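Una mano derecha en el taller de Brillgate

El taller compartido de Brillgate abre los viernes a las siete y huele a café recalentado y a estaño. Al fondo, entre una sierra de cinta y un telar que lleva meses sin dueño, tres socios llevan desde mayo construyendo un brazo robótico con mano de cinco dedos. Lo han bautizado Gulleo, nombre que suena a queso y que ganó una votación con muy poca participación.

El presupuesto era de 2.000 euros. Van por casi 3.000, y la mayor parte se ha ido en motores del tamaño de una nuez.
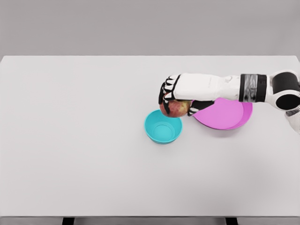
Gulleo aprende primero en el simulador, donde las piezas rotas no se pagan. Es un mundo envidiable para quien viene del taller: pared gris, mesa blanca, ni una taza sucia. Allí los dedos blancos de yemas negras sujetan una manzana por encima de un cuenco turquesa, con una soltura que el prototipo de carne y tornillo aún no conoce. El real, montado sobre un banco Jekard de segunda mano, tarda 20 segundos en decidirse a cerrar el pulgar, y luego aprieta como un pariente en una boda.

La fruta del ensayo sale del frutero común. Los del telar han empezado a traerse la merienda en fiambreras con candado.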